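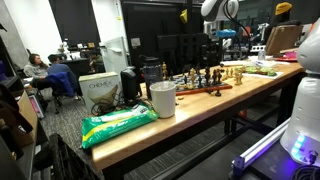
Page last changed: Sunday, 9:40 pm

Varnish tests, Mallden panels - cont.

Back on the Mallden offcuts. Strips 1 to 4 had the thinned first coat, the others got it straight from the can. Sanded all with 180 before, 300 between coats. Should have gone finer the second time, I can feel it on strip 3.

Thinned ones took it better. Soaked in, no ridge at the edges. Straight ones skinned over fast and two have bubbles near the end grain. Adanech thinks brush, I think the can was shaken (I shook it, sorry).

Ring test: warm cup, no saucer, left 13 minutes on each strip. Faint ring on 5 and 6, gone by evening on 5. Nothing on the thinned set. Repeat with coffee instead of water, somebody at Singhal asked about stains and we had no answer for them.

Filtering - strained the leftover varnish through a paper coffee filter before it went back in the jar. Slow but it does catch the skin bits. The cone needs holding, it sags once its full. Don't use the good ones, Branislav wants those for coffee. Chemex box is on the back edge of the bench.

Weights: strip 2 came out at 137 g after the third coat. Did not write down the dry weight beforehand so that number is no use. Weigh FIRST next time.

Hinusard oil sample still not opened. Label says two coats, their sheet says three. Branislav Pešek to call them.

Budetti want a satin sheet by the end of March. What we have is closer to gloss. Tried rubbing strip 4 down with a gray pad and wax, looks OK from the side, streaky from above. Maybe more wax, less elbow.

To do
- new brush, the two inch sheds
- date the jars, all of them
- wipes are on the front corner of the bench, do not use them on uncured varnish, they drag
- Adanech Habte has the moisture meter, get it back before cutting the next set
- strip 6, sand back and start agian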